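Birkby Portable Voting Booth, Series 7

The Birkby Series 7 is a free-standing voting booth for use in precinct polling places, early voting sites and town meetings. It is supplied by Filtus to county and municipal election offices.

Each booth folds into its own carrying case and weighs 37 pounds. The privacy screen encloses the writing surface on three sides. An accessible model, the Aguiar, has a lower writing surface and open space beneath it for voters who use a wheelchair.

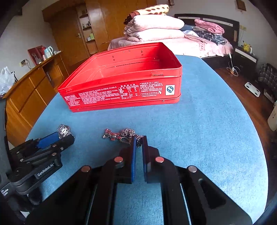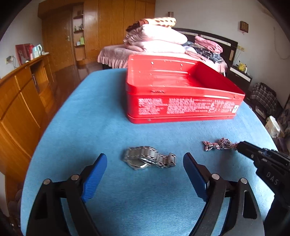

Orders are accepted from public election offices only. A standard pallet holds up to 134 booths. Offices ordering for a primary should submit a purchase order by the end of January. Orders received after that time will be filled as stock allows.

Replacement legs, screens and lamps are sold separately under the Brirkitz parts program. Please have the booth serial number ready when ordering parts. Booths made before 2000 use a different leg fitting and require an adapter.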